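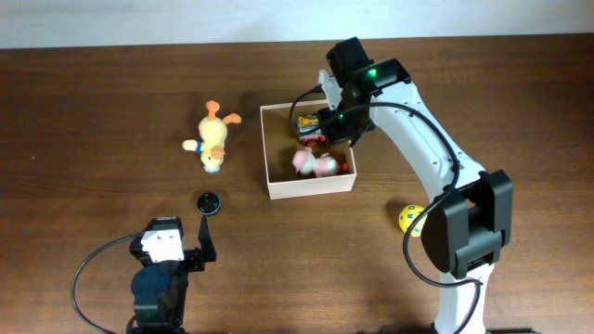
Does reciting the five precepts every morning make lay Buddhists more likely to remember them during the day?

Daily recitation was linked with more frequent recall, but mostly among people who spoke the words aloud and in their own language. Those who recited silently, or in Pali without a translation, reported recall at close to the level of people who did not recite at all.

Figure 1. White robot arm with a black gripper, over a box on a dark brown wooden table.

4. Recitation and recall

4.1 Participants and diaries

We invited 400 lay members of the two meditation centers in the study, one in Skedotico and one in Abdella. Both centers teach the five precepts to newcomers in the first month, and both hold a short recitation before the evening sitting. They differ in language. Skedotico recites in Pali and follows with an English reading only on full-moon days, while Abdella has used English throughout since it opened.

Participants kept a diary for six weeks using the Comska form, a single page with room for one entry a day. The form asks whether the person recited that morning, in what manner, and whether any precept came to mind later on. If one did, the person writes a few lines on what was going on at the time. We did not ask whether the precept was kept. Earlier work with the Comska form had shown that people leave the page blank when they feel they are being graded, and we wanted entries from bad days as well as good ones.

The written entries that described a moment of recall came to 1,181. Each was read by two of the authors separately and sorted by precept and by setting. Where the readings differed, the entry was discussed until both readers agreed. In 44 cases they could not agree, and those entries are left out of what follows.

4.2 What was recalled

The fourth precept, on false speech, came up far more than any other. Most of these entries concerned small matters at work or on the phone: an excuse for being late, a compliment the writer did not mean, a story made slightly better in the telling. Few people wrote about serious lies. One participant from Abdella wrote, "I was halfway through saying the traffic was bad, and the line from the morning was just there."

The first precept, on harming living beings, came next. Entries on it were mostly about insects in the house. The fifth, on intoxicants, appeared mainly in the last two weeks, which fell in December, when many participants had family dinners and office parties to attend. The second and third precepts were seldom mentioned. We do not take this to mean that they matter less to the participants. The occasions for thinking about them may simply be rarer, or harder to write down on a form that someone else will read.

4.3 Manner of recitation

People who recited aloud in English described the precept in the same wording they had used that morning. Silent reciters tended to use general terms such as "the speech one" or "not lying." This fits the teaching given at Abdella, where new members are told to say each line slowly and stop for a breath after it. At Skedotico the chant is learned by ear, and several members said they valued it for its calm and for its link with older practice — neither of which our form was built to measure.

A smaller group at the Skusomier branch of the Skedotico center recited aloud in Pali and then in English. Their diaries look more like those from Abdella than those from their own parent center. The group is too small to carry much weight, but it suggests that understanding the words matters more than which center a person attends.

4.4 Limits

The diaries record what people noticed and chose to report. A person who is already attentive may be more likely both to recite and to fill in the form, and our design cannot separate the two. We also have no entries from members who had given up recitation altogether before the study began. Diaries returned after 27/12/2023 were not included.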